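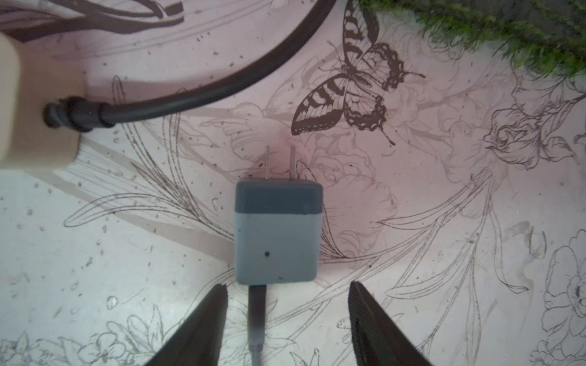 2024-06-11, Skundusitz open day, notes on the Asante cell. Task on show was the usual one: pick the small wall adapter off the floor panel, turn it, offer it to the power strip. The start pose matters more than we wrote down last time. With the adapter flat, prongs pointing away from the gripper and the cable running back between the open fingers, the wrist view is clean and both prongs can be told apart from the background print. If the cable is laid to either side the near finger lands on it. I reset by hand to the cable-between-fingers pose before every run in the afternoon. In the morning I let visitors place it, and that cost us time.

Groups of up to 14, in and out through the side door. Theophilus Amegashie did the talking and I ran the cell. Indberg's people came in the second group and stayed for the third. They had asked beforehand to see unedited runs, so the screen was left on throughout and nothing was skipped.

Settings as follows. Sadarix controller, stock profile, speed limited for visitors. Wrist camera exposure fixed by hand before the doors opened and not touched after that. Policy is the one trained on the 2454-episode set. I did not load the newer one. It has only been run overnight and I didn't want to learn its habits in front of people.

Runs attempted over the day: 67. I have not split these into good and bad yet. The log marks a run as complete when the gripper opens after the insertion move, and that flag is also set when the adapter is let go leaning against the strip. Will go through the recordings and mark them properly. Until then please don't quote a success rate to Indberg or anyone else.

Faults seen, in no particular order:

Adapter rolled in the grip on lifting. Mostly when picked too near the cable end. The pads are worn and want changing.

Cable drag. When the left arm carries the adapter over to the strip, the lead trails across the floor and can catch on the strip's own cable. One run was stopped for this. The strip lead should be tidied to the back and fixed down, though then the training and demo layouts no longer match, so it needs agreeing first.

Hesitation above the socket. The arm comes to the right height, then hunts a few millimetres side to side. Theophilus described this to the visitors as "searching". I think it is a view problem, the prongs being hidden by the body of the adapter at that angle.
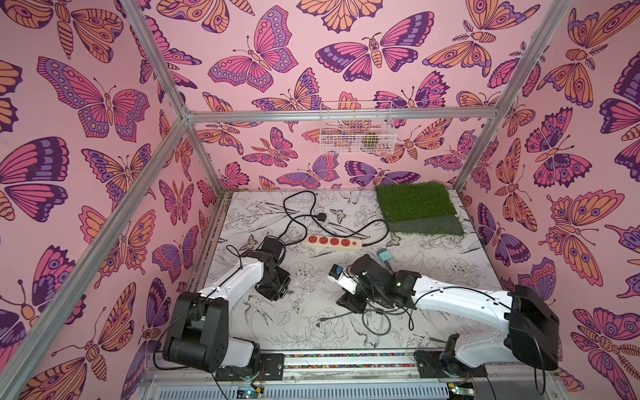 Second arm was live but mostly parked. I used it for the handover demonstration with the third group, at low speed, and then held it clear for the rest of the day. Two arms working near the same strip is tight. The soft limits are set wide enough that the wrists can meet, and I had a hand on the stop the whole time. Limits to be brought in before we show the handover again.

Most common question was about the wall and floor coverings. Several people assumed the butterflies were decoration. Theophilus explained that we change the prints between collection blocks so that the policy does not come to depend on one plain background. One of the Indberg engineers asked whether busy floor prints make picking worse. My answer was that we have no clean comparison. Dark line work near the prongs could plausibly confuse things, but I have not measured it. Worth a short test: same adapter, same poses, plain sheet against the flower sheet.

Next most common: can it do a plug it has not been trained on. A visitor offered his own phone charger. I declined. It was a different shape from anything in the set, and I had no spare fingers if we broke one. Paora Faulkner suggested keeping a box of unseen plugs ready for next time, tried beforehand for fit in the gripper but kept out of training. Sensible. He is putting the box together.

Also asked: cycle time (slow, limited for visitors, gave no figure), what happens if someone knocks the strip (it re-plans from the current view, sometimes badly), and whether the grass mat does anything. It is there as a change of surface in the back corner. I didn't run any picks from it.

To do:
Change finger pads, left arm first.
Mark all runs from the recordings and fix the completion flag.
Bring in the soft limits for two-arm work.
Write the start pose into the setup sheet, with the cable position.
Plain sheet against printed sheet test.
Send Indberg the raw log once it is marked, with the note about worn pads.

Indberg want to come back in October with their own adapters. I said yes in principle, subject to having the pads and limits done. Cell powered down and arms parked at close. Key is back in the Sadarix cabinet.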